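Ticket 482 – Left arm drops out during two-arm handover
Site: Brallside, bench 3
Opened: 24 August 2026
Status: Monitoring
Priority: Medium

Problem
The left arm stops responding partway through the cable and phone case task. It holds position for a moment, then goes slack and sinks toward the table. The right arm keeps running its part of the motion. The log shows a bus timeout on the left elbow servo, followed by a torque disable for the whole arm. Nobody was hurt and nothing on the table broke, but the left gripper came down on the work surface twice.

When it happens
Only when both arms are reaching in to the middle and the grippers are close together. Single-arm runs are fine. We ran the left arm alone for 30 minutes with no fault. With both arms, the first dropout came at cycle 185 and the next ones came sooner.

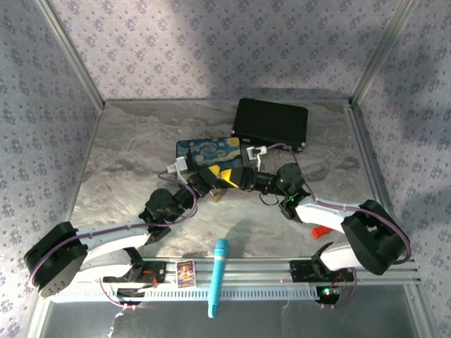
We first suspected a collision, as the two wrists pass very close to each other in this pose. The current logs don't show a spike on either side before the timeout, so we ruled that out.

Checked so far
Swapped the left and right power supplies. Fault stayed on the left.
Reloaded the Sekeck controller settings from the Susthorpe backup. No change.
Lowered the speed on both arms by half. Fault still occurred, later in the run.
Moved the left elbow by hand with power on and the program stopped. Got the same timeout near full reach, 3 tries out of 3.

Cause
The cable to the left elbow was tied too short at the shoulder end. At full reach it pulled on the plug and the signal dropped. The right side has more slack and never showed the fault.

Fix
Cut the tie, gave the cable more slack and fitted a new Pintér connector. Ran both arms overnight with no timeouts.

Still open
The arm should not go slack on a lost servo – it should hold and raise an alarm. This is a settings change in the controller and needs testing before it goes on the other benches. Planned for September. Until then, keep hands out from under the arms whenever torque is on, and use the stop button before reaching in to reset parts.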